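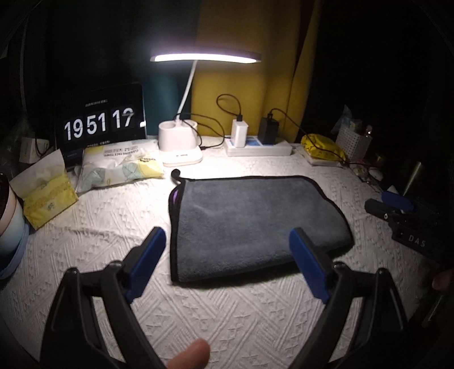
Evening, kitchen table again. I've finally given the Culleo the going-over I've been promising it since June, and I'm writing it all down now while I still remember which screw went where (last time I trusted my memory and had a washer left over that haunted me for a fortnight).

The trouble is the finger pads. I like the blue ones, they grip cloth beautifully when they're fresh, but they go shiny with use and then a towel just slides out as you lift. I'd been blaming the jaw travel for ages and fiddling with the stop, when all it wanted was a decent clean. Warm water, one drop of dish soap, wipe, wait. No metho! I used it on the first set and they went hard as old licorice.

So, the order of things, for future me. Power off at the board, lead out. Back off the little black screws at the base of each pad, a quarter turn each at a time, swapping sides so the pad doesn't cock over. Lift the pad straight off, don't twist. Brush the seat behind it with the old toothbrush, and the lint in there was disgusting, I could have felted a hat. Pads back on, screws in finger tight, then close the jaws gently on a bit of folded card so the two faces find each other, and only then nip them up. I skipped the card step last time and the left one sat proud all month. The Kemppainen manual wants a torque driver for this bit, and I'm sure it's right, but I've got a stubby screwdriver and two fingers and so far we're getting along.

Zeroing was the fiddly part, as ever. Jaws fully open should read 1052 on the little Grosano readout and fully closed should come back to 2. Mine was coming back to 9, then 11, then 9 again, and I said some things. It was the cable tie! I'd put it on too close to the hinge and it was dragging at the end of the stroke. Snipped it, put a looser one further down, and there was my 2, three times running.

I've written 800 on a bit of masking tape inside the lid of the toolbox, that's how many grips I'm giving this set of pads before they come off for a wash. Ostamby reckon theirs go to 4000 without touching them, but I bet they're not picking up fluffy towels.

Still to do: grease for the left pivot (it has a faint squeak, only on closing), order spare screws, and find the lid to the dish soap. Tea's gone cold. Bed.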